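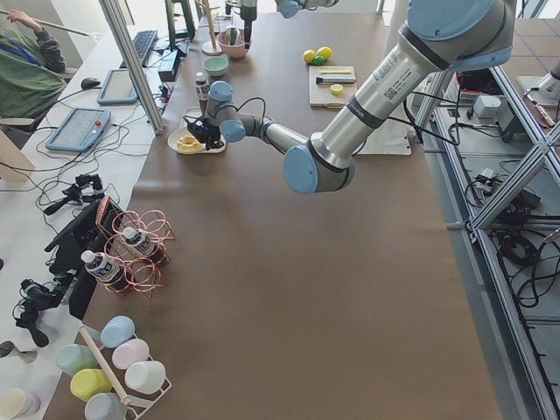 The hard part is getting people to be a little bit sloppy, Finlay Gourlay told me before I'd even put my bag down. Everybody who comes in to record wants to do the task beautifully, and then the model learns one beautiful way to do it and falls apart the first time a plate is two inches over.

I was at Deltik's place in Wasaseck for a morning in February, to see how the kitchen table project is coming along (I wrote a few lines about it when it got its space on Dunbar Street, and several of you asked for more). The short version is that it's coming along fine, and they're hungry for examples. Really hungry! The plan calls for 80 tasks, all of them tabletop chores of one kind or another, and 11 are recorded to the point where Gourlay is happy to call them done.

If you've never watched one of these sessions, it's slower than you'd think, and I mean that in a nice way. An operator guides the arms through a chore from start to finish while everything gets logged, then the table is rearranged and they go again. The one I got hooked on involved a pastry on a small white plate. The gripper comes down over it, and you find yourself leaning forward in your chair like it's a penalty kick. There's a second arm working the same table, and there are bowls and a cutting board and a little crowd of toy balls out there too, so the system has plenty to look at besides the thing it's supposed to care about.

Each recording gets a one-line label in plain words, typed by whoever ran it. Gourlay is picky about those. "Move the donut" and "pick up the donut and put it in the bowl" are two different examples as far as he's concerned, and he'll send a label back if it's vague. He also keeps the fumbles, as long as the operator recovers and finishes the chore. I asked if that didn't teach the arms to fumble, and he said they manage to fumble all by themselves – what they need is somebody showing them how to get out of it.

Operators work in blocks of eight recordings and then take a break, because people get lazy with the layouts after that and start putting everything back where it was. I was offered a turn and took it. My recordings will not be going into the set. Turning a wrist that isn't yours is a strange feeling, and I have a lot more respect for anybody who can do it before lunch.

The files go to Zallov, the software outfit Deltik has teamed up with, which trains on them and sends back a list of where the model got confused. That list pretty much decides what's recorded next. The latest one was heavy on round things sitting near other round things, so expect a lot of that this spring.

Deltik is looking for eight more operators, part time, mornings or afternoons. No robot experience needed, and training is paid. Gourlay says gamers do well and so do people who sew. Applications are at the front desk on Dunbar until the end of the month.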